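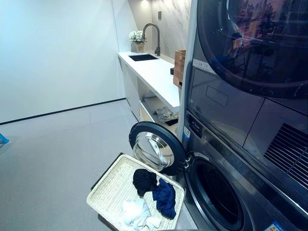

Figure 4-1. Laundry station with stacked appliances, washer door open, basket on the floor in front of it.

4. Working rules for the laundry station

This section applies to every Gretano unit that loads or unloads a front-loading machine. Read Section 3 (Stopping the robot) first. The site lead must sign the station card before the first powered run.

4.1 Before you start

1. Turn off the washer at its own control panel. Do not use the robot to do this.
2. Open the washer door by hand until it reaches its stop. A half-open door can swing into the arm.
3. Look inside the drum. Remove coins, pens and anything else that is not fabric.
4. Set the basket on the floor in front of the open door. Use a basket with a firm rim.
5. Keep a clear strip of floor at least 700 mm wide between the basket and the nearest wall or cabinet. The operator stands here.
6. Move any items you do not want touched to the far end of the counter. Plants and glass go behind the sink.
7. Check that the stop button is within reach from where you stand.

CAUTION: The open door glass is a hard surface at arm height. Set the contact force limit to 56 N or lower before any motion near the door.

4.2 Loading

1. Start the Prellosgate controller in Slow mode. The speed limit is 300 mm per second at this station, with or without a person in the room.
2. Select LAUNDRY > LOAD.
3. Let the robot pick one garment at a time. If two come up together, press Pause, wait for the arm to stop, then separate them by hand.
4. Watch sleeves, straps and cords as they pass the door rim. If one catches, press Stop. Do not pull against the gripper.
5. When the basket is empty, send the arm to Home.
6. Check the rubber seal for trapped fabric and close the door by hand.

Note: A garment hanging over the rim of the basket is fine for picking. A garment on the floor is not. Pause and put it back in the basket.

Note: Dark clothing against a dark drum is hard for the vision system to separate. Turn on the room lights and leave them on for the whole run. Shiny door glass, including the dryer door, may show up as a false object. If this happens, mark the area as Ignore in the station map.

4.3 Do not

- Do not reach into the drum while the arm is powered.
- Do not let the robot work on the upper appliance with the lower door open.
- Do not block vents or grilles with the basket or with folded clothes.
- Do not run the station with water standing in the sink.
- Do not leave a run unattended, even for a short time.

4.4 After the run

1. Confirm the arm is at Home and the drive light is off.
2. Wipe the gripper pads with a damp cloth. Let them dry.
3. Write the run in the log, with any stops and the cause of each one. Keep log sheets for 9 months.
4. If there was contact with the door or the appliance front, take the unit out of use and call Geltitz service.

Questions about this section go to Lungile Pillay at the Lund office. The station card is reviewed each August.

Section 4 last revised Tuesday, January 21, 2025.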